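Subject: Re: [bench-automation] Anyone running the Koteo two-finger kit on loose parts?
Date: 2024-09-29

On the list, a member wrote:

> We are looking at the Koteo gripper kit for a small refurb line. Parts
> are mostly desktop processors and memory sticks, taken from trays and
> put into a test fixture. The sales page says it is good for
> "delicate electronic components" and leaves it at that. Has anyone
> had one on a bench for longer than a demo? I would like to know:
>
> - whether the fingers mark the parts
> - how bad the setup is
> - whether the wrist camera is any use or just there for the brochure
> - what you end up paying for that isn't on the quote
>
> We have a Stenon controller already and would rather keep it.

We have had one since last October, so I can answer most of this. Ours does nearly the same job as yours: pick a processor from a tray, turn it upright, show it to a reader, set it in a fixture. We do not handle memory sticks with it, so I can't speak to those.

Marks on the parts. With the fingers that come in the box, yes, sometimes. The stock tips are hard and the default grip force is set for something heavier than a processor. On the first day we had light scuffs along the edge of the board on a few scrap units. We turned the force down to the second-lowest setting and the scuffs stopped. The lowest setting is too low. The part sags when the wrist turns, and then the reader can't find it. Koteo sells a soft tip set, which we bought and took off again after a month. It grips well but it leaves the part at a slightly different height every time, and our fixture does not forgive that. If your fixture has a lead-in you may like the soft tips better than we did.

Grip by the edges of the board and stay off the metal lid. The lid is flat and tempting, but the two faces of the part are not where you want side load, and you will also hide the printing from whatever reads it.

Setup. Mounting took a morning. The bolt pattern on the adapter plate matched our arm and the screws were in the bag. Software was two full days, and most of that was the Stenon side. You need the newer driver from Koteo's download page, the one marked for third-party controllers. The one on the USB stick in the box will connect, show a green status and then ignore every close command. I lost most of an afternoon to that. After you install the right one, power the controller all the way down. A soft restart does not pick it up.

The calibration routine wants a flat, dull target. We used the back of a clipboard. The manual says to repeat calibration every 2000 cycles. We do it at the start of each week and have not seen it drift between runs.

Camera. It is useful, within limits. We use it to check that there is a part between the fingers and that it is not badly tilted before the arm commits to the fixture. It does that well. We do not use it to read part numbers. The print on a processor lid is small, the metal is shiny, and at any angle where light comes back at the lens the text is gone. We tried a diffuser and we tried moving the lamp — both helped a little and neither helped enough. A separate fixed reader does that job now. We got ours from Tsuji, and any decent one would do.

The other thing about the camera is that the gripper itself takes up a lot of the view. The links and brackets are black, which at least keeps them from throwing glare, but you have to mask them out when you set up the presence check or the software will try to be clever about the screws. The mask tool is under Tools, then Region, and you have to save it under a new name or it goes back to the default when you close the window.

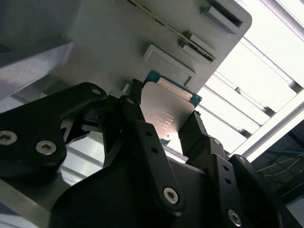

A tilt of a few degrees is fine for us. The check is set to reject anything over that and put the part back in the tray for a second try. When I last pulled the log it had 2961 picks in it with 20 rejects, and most of the rejects went in on the second attempt. The ones that did not were parts sitting crooked in the tray to begin with, so I don't hold that against the gripper.

If you have a window or a bright panel anywhere near the cell, set your exposure by hand. Auto exposure goes for the bright area and the edge of the green board gets hard to pick out from the background. Fixed exposure plus the mask took care of it here.

Costs not on the quote. In our case:

Soft tip set, which as I said we don't use.
A longer camera cable. The one supplied is fine if your controller sits right beside the arm. Ours does not.
The extended warranty, which Koteo adds by default and will take off if you ask.
Spare fingers. Buy a pair with the kit. Ordered later on their own they took five weeks to reach us.

We did look at the Stumum kit before buying. The fingers are nicer and the software is easier to live with, but it only talks to their own controller, and that would rule it out for you too unless they have changed it this year. The price was close enough that it did not decide anything.

Support from Koteo has been fair. They answer email in a day or so, and they did admit the driver on the stick was old. They have not fixed the manual. The wiring page still shows the enable line on pin 2 with the old connector, and on the new connector that pin is not used. Follow the label on the gripper body and ignore the page.

Would I buy it again for processors? Yes, with the hard tips and a separate reader. For memory sticks I would ask them for a trial unit first. They are long and thin, and I don't know how well these fingers would hold one by the short edges when the wrist turns. If you do get a trial, please post what you find, as we may have a batch of those coming next year.

I can send the Stenon config file and our mask settings off list if you want them. They will need changes for your arm, but the close and release timing should carry over as is.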